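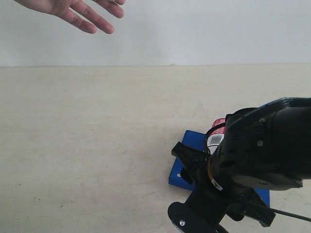

The Packing Room at Claniston: A Gallery

Welcome, and thank you for stopping by! We've been meaning to put this page together since October, when the packing room at Claniston started sharing its benches with robot arms, and so many of you (families, old hands, the folks over at Furano) have asked what the work is like now that it seemed easier to show you than to keep explaining it over coffee.

A little background first, for anyone new. We pack pantry boxes, 600 of them on an ordinary day, and for years every can went in by hand. If you ever worked a full shift at those benches you'll remember what your shoulders felt like by evening. There are 3 arms now, and the people who used to do the lifting do the teaching, the checking and a fair amount of the arguing about where things should go.

At the bench: a can, a blue block and the open gripper, with a hand reaching in on the far side. Cans sound like the easy part of the job, but a round thing with a slippery label takes a good deal of patience to teach, and we've all become fussier about exactly where one stands before a pick.

Ívar Mikkelsen wrote up the bench notes for that work, and they're pinned by the door if you'd like to borrow them. He packed by hand for years before he moved over to setup, and he'll tell you he misses the chatter of the old line, which is a fair thing to miss. We've moved the morning break so that everyone takes the same 30 minutes together again, and that has helped more than any of us expected.

Not everything is settled, of course. The pay grades for bench setup are still being worked out with the Hjaltadóttir office, and several people would like more training time on the Gandik software before the winter orders come in (me included, I'm slow with menus!).

If you have pictures of your own from the packing room, old or new, please leave them at the front desk with your name on the back, or call extension 2743 and ask for the gallery folder.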